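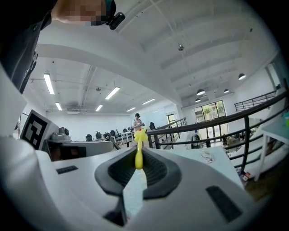
Privari Hand-Held Gripper: Finger Pad Replacement Set

Part number PV-556
Fits: Privari hand-held grippers with the two-screw pad mount
Supplied as: one left pad, one right pad, four screws, one paper fit guide
Pad material: black rubber, ribbed face
Status: revised part, replaces the first-version pads

Service notice: pad separation on first-version sets

Please read this before you order, and also if you already own a gripper with the original pads.

In April we began getting reports of finger pads coming away from the metal backing plate. The first came from the Stavthorpe workshop, where a pad peeled at the lower corner during a grasping session and the object dropped onto the operator's foot. It was a light object and the operator was not hurt. Two more sites wrote in after that. In each case the pad had lifted at the lower corner first, and the operator had noticed a change in grip before it let go.

We traced the fault to the bond between the rubber and the plate. The adhesive was applied too thin along the bottom edge on one production run of 100 sets. Squeezing alone does not open the bond. Twisting does, especially when the object is held by one end and the weight hangs off to the side.

Affected sets have a plate stamp that starts with G1. Sets stamped G2 or later have a wider plate and a molded lip that holds the rubber mechanically as well as with adhesive.

What to do if you have a G1 set

Stop using the gripper for anything heavy, sharp or breakable.
Open the fingers fully and press each pad sideways with your thumb. If the lower corner moves away from the plate, take the gripper out of use.
Do not glue the pad back. Household glue hardens the rubber and the next failure comes without warning.
Send us the plate stamp and your shipping address. G2 replacements are free for all G1 owners, and you do not need to return the old pads. 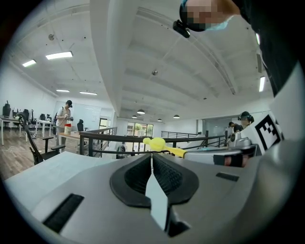
Mervin Boychuk
Field Service Technician, Privari

I handled the first three reports and have changed a lot of these pads since. A few notes from the bench.

Long-handled things are the hard case. A toy hammer is a good example, with a fat head at one end and a flat handle at the other. Pick it up by the handle and the head wants to roll, and all of that roll goes into the lower corners of the pads. If your sessions use this kind of object, check the pads more often than the schedule below says.

Look at the gap between the two pads with the fingers closed. It should be narrow and run straight from top to bottom. If it opens toward one end, a pad is lifting or a screw is loose. Check the screws first. One of the three sites had a loose screw as well as a bad bond, and it took me a while to sort out which was causing what.

Don't wipe the ribs with solvent. Warm water and a soft brush will do it. Let the pads dry before you close them.

If you work near a railing or above a lower floor, keep the gripper on your side of the rail while anything is in the fingers. This applies to G2 pads too.

Inspection schedule, G2 pads

Thumb test: at the start of each session
Screw check: every 100 grasps for the first day after fitting, then weekly
Full replacement: 1,000 hours of use, or sooner if the ribs are worn flat

Fitting

Remove the two screws behind each finger and slide the old pad down and off. The left and right pads are different, and the letter is molded on the back. Slide the new pad up until the lip seats, then start both screws by hand before tightening either one. Do not use thread locker. Close the fingers and check the gap.

Ordering

Sold as a pair only. Customers who bought through Gauthier or Mustine should still write to us directly about G1 replacements, as neither reseller holds G2 stock yet. Mark the message for Noémie Penner in parts and include the plate stamp. A photo of the stamp is fine if it is hard to read.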